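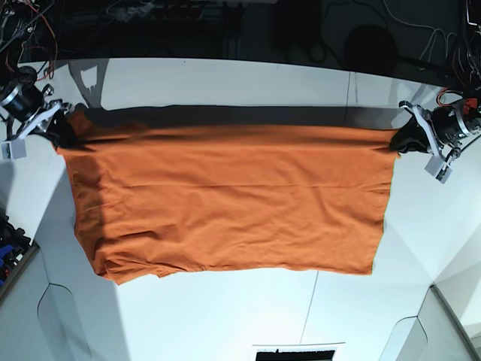
Orange shirt, held by the top corners.

Does the "hold it by the corners and let it hang" folding method do anything?
Posted Thu 11 June by threadcount_skeptic

I wash and fold for a small crew, and most of what comes out of the dryer is orange. Everyone who has ever sold a laundry course says the same thing: never fold from a heap, pick the shirt up by two corners first, let it hang, then lay it down. I've tried it for a few weeks and I'm not convinced. The hem still comes out rumpled, one bottom corner droops lower than the other, and I still end up smoothing it by hand on the table. So what did I gain by holding it in the air?

I also paid for the Sterkance folding guide, which promises "crisp results in seconds." My results are not crisp and they are not in seconds. Before I buy their folding board too, does anybody have an answer that isn't a sales pitch?

Seraina Thaler

It does something, but less than they claim. Hanging a shirt by the corners shows you which way it's facing and gets the big twists out. It won't take out creases that were set in the dryer, and I don't believe anyone who says it will. Creases going across the body mostly need your hands, or a bit of steam.

The sagging corner is probably how you're gripping. If you pinch one side an inch farther in than the other, the whole bottom goes crooked. Find the ends of the shoulder seams and hold there. If it still hangs uneven after that, the shirt itself may have twisted in the wash. Cheap knits do that, and no folding method on earth fixes a twisted side seam.

What I would check first is how long things sit before you get to them.

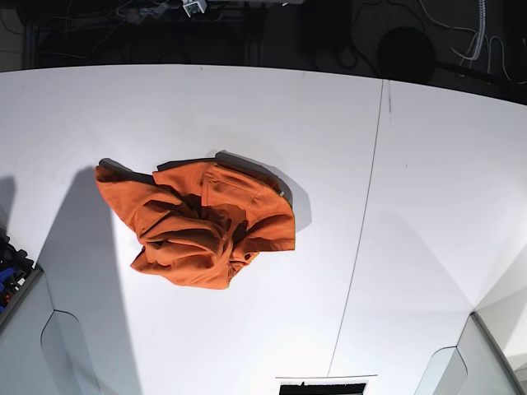 Once cotton has cooled in a ball, the folds in the middle are the stubborn ones, and you can hang it by any corner you like. Take out a few pieces at a time and leave the rest tumbling. Anything with a collar or a pocket I lay face down, pull the collar flat, and run my palm over the pocket so it doesn't fold back on itself. Then sleeves in, sides in, bottom up.

I'd skip the board. I had the Aebischer one and it made every shirt the same width, fine if you care about that. It did nothing for wrinkles.

fleltero_fan

Just get the Fleltero spray, works great on everything, never had a wrinkle since March

half_load_hank

I wouldn't take the spray advice too seriously. I tried two bottles and plain water in a mister did the same job as far as I could tell.

My vote is that your dryer is too full. I used to stuff mine and blame my folding. Run a smaller load, fold it however you normally do, and compare. Costs you nothing. As for "in seconds," I timed myself on one work shirt and it took 35, and that was with me hurrying.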